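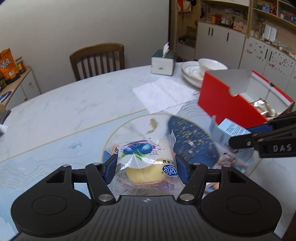
Kinavel round dining table with glass turntable

The Kinavel is a large round dining table with a white top patterned like marble and a glass turntable in the middle. It comes from Jakley and is sold in our shop and online by Coppens.

The design is on the table top itself. Gold fish, a dark-blue hexagon and a navy shape speckled with gold are set inside a circle outlined in gold on a pale blue band, with fine wavy lines to one side. The turntable is clear glass with a thin gold rim, so the pattern stays in view when dishes are on it.

It suits homes where the table is used all day. Put the tissues, the plates and bowls and a few wrapped buns on it and everyone can reach them. Between meals it does for paperwork too, and there is room for clips, small boxes and the post.
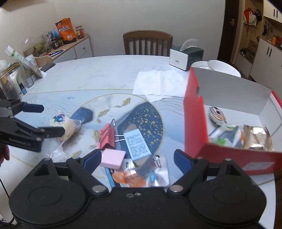

The turntable lifts off for cleaning. Two people should do this, as the glass is heavy. Wipe the top with a damp cloth and a drop of washing-up liquid, then dry it. Do not use scouring powder or anything with bleach. Hot pans need a mat under them – the surface will mark.

Plates with a metal rim can scratch the glass if they are dragged, so lift them.

Price: 1,427 euros, turntable included
Guarantee: 2 years on the top and base
Delivery: up to 3 weeks
Deposit: 200 euros with your order, the rest on delivery

The base comes in a separate box and is bolted on at your home. Our drivers can do this if you ask when you order. Please measure your doorways first. The top travels on its edge and cannot be folded or split.

Spare turntables can be ordered on their own. Matching chairs are made by Zorketti and are listed under dining chairs.

Questions about sizes or stock go to Griet Hoekstra in the shop. For delivery dates, ask for Bram Van Beek.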